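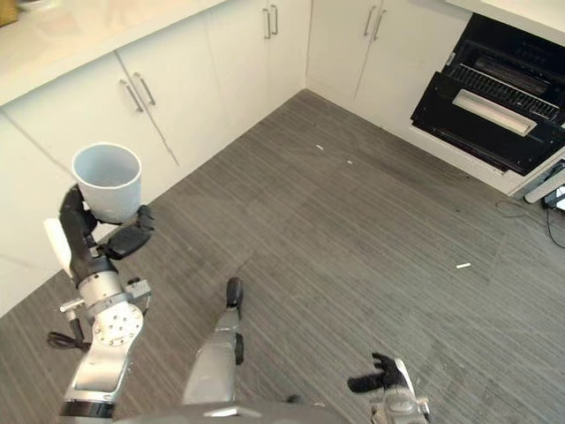

Can the carpet tiles in the kitchen corner be lifted and dried without replacing them?
They can be lifted one at a time, dried flat and put back in the same direction, provided the backing has not split.

Ticket 231
Site: Vivesside, kitchen
Opened: 28/12/2021
Reported by: Cremilda Guimarães
Assigned to: Idrisa Mussa
Subject: Larger sink basin drains slowly, carpet damp near the cabinet

Reported fault: Water stands in the left basin after washing up. The right basin empties normally. One carpet tile by the cabinet feels damp underfoot.

IM: Ran the tap into each basin in turn. Left basin slow, right basin clear, so the blockage is ahead of the point where the two wastes join. Cupboard emptied, bowl placed under the trap.

IM: Trap removed and cleaned. It held grease and a piece of sponge. The washer on the left-hand nut was flattened on one side and had been letting water through. Replacement ordered from Westerberg. Left basin not to be used until it is fitted.

CG: Please confirm whether the dish basket has to come out of the right basin. There is nowhere else to stand the plates.
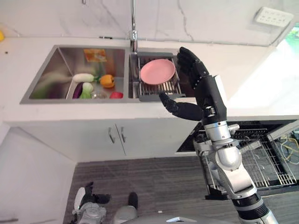
IM: The basket can stay, as the right-hand waste is not affected. The left basin needs to be empty before the leak test, including the sponge and the play vegetables. Small items should be kept clear of the plughole in future.

CG: Noted. Will clear it before you start.

IM: New washer fitted, nut hand-tightened and then given a quarter turn. Filled the left basin and released it in one go. Dry tissue held round each joint, no moisture found. Repeated with both basins draining together, same result.

IM: Damp tile lifted. Backing sound, floor beneath wiped and left uncovered overnight. Tile relaid with the streaks running the same way as its neighbours. No adhesive used.

Torunn Solheim: Checked the cupboard and the tile the next morning. Both dry. Cupboard contents can go back in.

Status: Resolved. Reopen under the same number if the tile feels damp again.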